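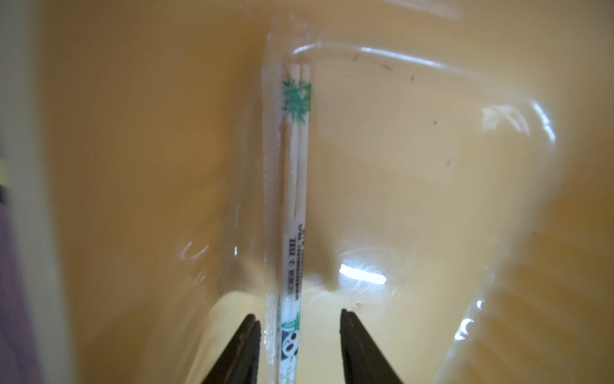

*Palillos en su bolsa, entre los dos dedos de la pinza.*

## ¿Hay ya algo que ordene y reparta cosas pequeñas sin estar encima?

**Ildikó Vincze**

Hola, escribo rápido que entro a las cinco. Llevo la trastienda de un local de comida para llevar en Skillavby y la tarea que más odio es la de los palillos: coger cada par envuelto, a la bandeja, todos en el mismo sentido, y de la bandeja a las bolsas de pedidos. 839 pedidos en marzo. A mano, claro.

Me interesa saber si eso lo hace ya una máquina o si sigue siendo cosa de vídeos. Lo que me preocupa:

- el plástico brilla y se arruga, la bolsa es bastante más ancha que los palillos
- se enganchan unos con otros
- en la misma mesa siempre acaba habiendo otras cosas (una llave, el metro, la caja de herramientas) y no quiero que me las meta en el pedido

No busco un robot que cocine ni que friegue. Solo esto. Y si de paso recoge la mesa, pues mejor, pero no cuento con ello. He visto brazos de dos en dos y no sé si hacen falta los dos o si es por lucirse.

Ah, y presupuesto: no lo sé todavía. Primero quiero saber si tiene sentido.

---

**Motudik**

Depende de lo que llames "sin estar encima". Te cuento lo que sé, trabajo montando células pequeñas, no soy investigador ni nada.

Coger un par suelto sobre fondo liso: sí, se puede. Fondo de un color claro y uniforme, palillos separados, buena luz difusa. Con pinza de dos dedos hay que ir a la parte dura, al palillo, y no al plástico de alrededor. Si pilla solo bolsa lo levanta igual, pero cuelga y gira, y a ver cómo lo colocas luego.

Cogerlo de un montón: ahí ya baja mucho. Nosotros hicimos una prueba en Rurdale con sobrecitos parecidos, 217 intentos, y 43 fallos. Casi todos por llevarse dos a la vez o por no ver el borde del plástico trasparente. Para una demo queda bonito, para un viernes por la noche no sé yo.
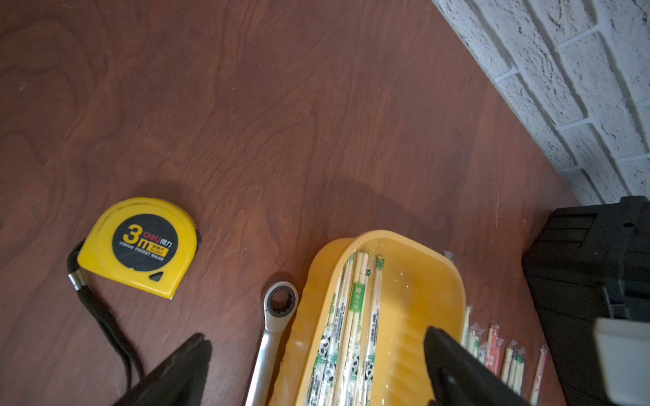
Lo de las herramientas en la mesa me preocuparía menos. Distinguir una llave cromada de un palillo envuelto no es lo difícil. El problema es que estorban: la pinza baja, roza la correa de algo, lo arrastra y ya tienes la bandeja movida. Consejos sueltos:

1. Bandeja fija. Con topes, cinta, lo que sea.
2. Los palillos en fila, en paralelo, con un poco de hueco.
3. Todo lo demás fuera del alcance del brazo.
4. Luz que no caiga directa, los reflejos en el plástico despistan a la cámara.

Dirás que si los pones tú en fila ya has hecho medio trabajo. Pues sí. Ese es el chiste de la automatización de tareas caseras ahora mismo.

---

**kelemen**

yo lo haría a mano y punto. una persona tarda nada

---

**Rosquilla_B**

No estoy de acuerdo con kelemen del todo, porque a mano también se cansa uno y se olvida de echarlos, que a mí me han llegado fideos sin palillos más de una vez.

A lo de los dos brazos: no es por lucirse. Uno puede sujetar o separar mientras el otro coge, y entre los dos cubren más mesa sin estirarse tanto.

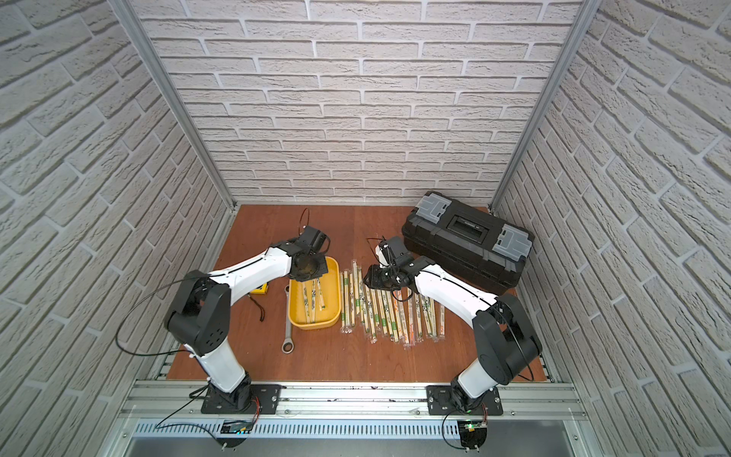

Pero son dos cosas que programar para que no se choquen, y dos que se pueden parar. Para pasar palillos a una bandeja yo empezaría con uno. Y miraría antes un dispensador mecánico, de los de caída por gravedad, sin cámaras ni nada. Menos vistoso. Lo malo es que con envoltorio blando se atascan, pregunta si te dejan probarlo con tus propios palillos antes de pagar.

De recoger la mesa entera olvídate de momento, cada objeto se agarra de una manera. Una cinta métrica con correa y un par de palillos no tienen nada que ver.

---

**Ildikó Vincze**

Gracias a los tres. 43 de 217 es demasiado para mí, tendría que estar al lado mirando. Voy a preguntar por lo del dispensador. Motudik, ¿los sobrecitos de Rurdale eran de plástico liso o arrugado? Los míos vienen muy arrugados. Luego lo leo, que ya llego tarde.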